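Can a Robot Do My Chores Yet? Your Questions, My Best Answers

By Mawar Wattimena
August
5 min read

I write about home and workshop gadgets, and robot questions are what fills my inbox. I've put the ones I get most in one spot, and I'll add to it when I can.

So, can I buy a robot that tidies the house?

Not one I'd spend my own money on. Vacuums and mowers, sure, they're great! But a machine that picks up whatever the kids dropped, works out where it goes and puts it there? I haven't met one I'd trust alone in my living room.

Why is picking things up so hard? My toddler can do it.

Your toddler has soft fingers, a sense of touch and no fear of failure. An arm with two stiff fingers has to line up over the thing, straddle it, close by the right amount and then lift (and each of those can go wrong in its own way). A lot of that gets worked out on a computer before any real metal moves, using little blocks as stand-ins for your stuff.
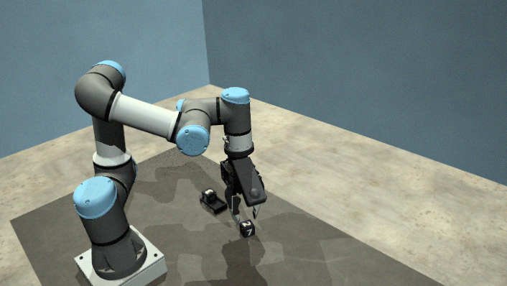 Simulated arm with its open gripper just above a numbered cube.

Does practice in a simulator really count?

It counts for plenty. You can run 1000 tries at one pickup and break nothing. The trouble comes later, when the real mug is slippery or the light is different. Adi Setiawan, who used to set up packing lines in Feldale, told me he treats a good simulator score as permission to start testing. I've stolen that line many times.

Why blocks and not socks?

Blocks hold their shape! A sock is a different sock every time you drop it. Laundry is still the chore I get asked about most, and still the one I'd bet on last. Numbers on the blocks are handy too, because you can ask for a particular one and see whether the machine goes to the right place.

What about a small shop? I have a workbench and a boring job.

Now you're talking. If the same part shows up in the same spot all day, an arm can be a good buy. Keep everything within its reach, keep clutter off the table, and pick one job. Kurniawati Wijaya wanted hers to sort, stack and pack, and I talked her down to sorting. She's happy with it.
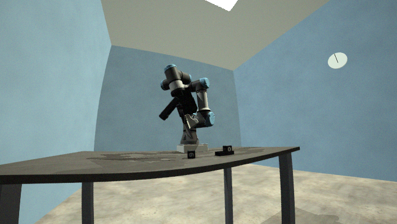

Robot arm and two numbered cubes on a simulated tabletop, both within reach.

How much room does it need?

More than the base takes up. Think about where the elbow swings. I marked out a square 800 millimeters on a side for my first bench setup and had to clear a shelf by the weekend.

Will it load my dishwasher?

I've seen demos. I've also seen how my family stacks bowls. Ask me again in a few years.

Which chore do you think goes first?

Putting toys in a bin, I'd guess. Rough aim is fine, and most toys survive a drop.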